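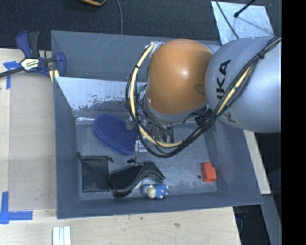

Subject: Re: [cell-practice] Draft 3 of the bin picking setup rules
Date: 18/08/2021

Hello everyone,

Thanks to the folks at Dewan for getting draft 3 out before the break, and for being so patient with all of us who keep sending in "one more small thing" (I have one more small thing, sorry!). I've pasted in the part I'm answering so you don't have to go digging.

> Section 4, fixing the bin. The bin shall be held so that it
> cannot shift when the gripper touches a wall. Tape marks on
> the table are enough where the bin is checked before each run.
>
> Section 5, hoses and cables. Anything tied to the outside of
> the arm shall be looked over at the start of each shift.
>
> Comments welcome, especially from sites running mixed items.

On section 4, I'd really like to see that second sentence go. Tape is lovely for putting a bin back where it belongs, and we use blue tape at the corners ourselves, but it doesn't hold anything. We have a bar clamp on the rim as well, and I would ask for a clamp or a fixed stop as the minimum and leave tape as a "should" for finding the position again. When we went back through our log for the Plustar cell in January we had 1,337 attempts written up, and 41 of them carried a note about the bin having moved. Those were all from the weeks when we were running on tape alone, and I can tell you the afternoons spent redoing the calibration were not anybody's favorite.

One more wrinkle with clamps, while I'm on it: the clamp stands up above the rim, so it has to go into the collision model too. Draft 3 has the bin walls in there and leaves out whatever is holding them. Could we add "including clamps and handles" to 4.2?

On section 5, looking things over once a shift is fine as far as it goes, but I'd want it done with the arm in its lowest picking pose and not parked at home. A bundle that sits nicely up high can hang in quite a broad loop once the wrist is down inside a bin. The Pledico checklist asks for the loop to be looked at in both far corners, at slow speed, with someone on the stop button, and I think we could borrow that almost word for word. I'd also like a line about cable ties, saying that the tails get trimmed and that a tie is never pulled tight enough to pinch an air hose.

About mixed items, since you asked: please do keep soft things in the test set! A drawstring pouch and a hard block ask very different things of a gripper, and I'd be sad to see the appendix go back to blocks only. Starix has offered to share their item list, all 101 lines of it, and I'm happy to help sort through it if somebody else will do the formatting.

I can turn these into proper edits by the end of next week if that's useful. Just tell me whether you want them against draft 3 or the working copy.

Warm wishes to all, and thank you again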